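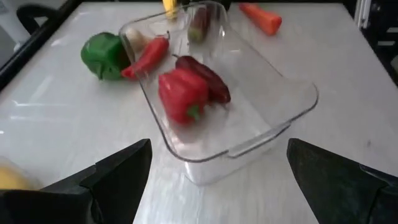
How long do peppers keep in the refrigerator once they have been washed?

Six days in my kitchen, if they are dried fully before they go in. Unwashed peppers from the same bag lasted 11. Both figures are for whole red peppers at the middle shelf, and both stop at the first soft spot, which I define as skin that stays dented after a light press with the thumb.

I started keeping notes on this in April, after throwing out most of a bag from the Drallard market for the second time. The usual advice is to use the crisper drawer and leave it at that. My drawer has a slider with two positions, marked with a small leaf and a large leaf, and the manual for the refrigerator (a Nisura, bottom freezer) says only that the large leaf is for "leafy items." The slider opens or closes a vent. Closed, the drawer holds moisture. Open, it lets it out.

Peppers do better with the vent partly open. With it fully closed I found water beading on the inside of the drawer by the next morning, and the peppers touching the wall went soft there first. A folded dish towel on the bottom of the drawer helped more than the slider did. I change the towel on Sunday, when I clear out the rest of the shelf.

Cut peppers are a separate case. Once the wall is open, the cut edge turns slick well before the skin shows anything. I take out the seeds and the white ribs, dry the inside with a paper towel, and put the pieces in a lidded container with the cut side down. I don't plan on more than 2 days. Past that they go into a sauce or the freezer.

Temperature matters, but less than I expected within the range my refrigerator can hold. The back of the top shelf is the coldest spot - cold enough to put ice in a jar of pickles - and a pepper left there came out with small sunken pits in the skin. It was fine cooked. I would not have wanted it raw.

I also tried the Zornura produce bags, the green ones with the pinholes. They did no better than an ordinary bag left open at the top, and they are harder to see through. I have gone back to ordinary bags. 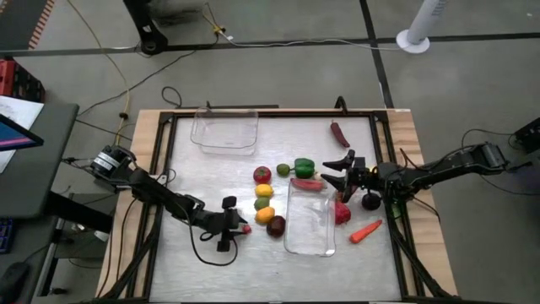 Freezing the surplus

Slice first, then freeze the strips flat on a tray before bagging them. Strips bagged straight from the cutting board freeze into one block, and you end up hitting it on the counter. Mine go into the Khương noodle soup still frozen, 6 strips to a bowl, added at the end so they keep some shape.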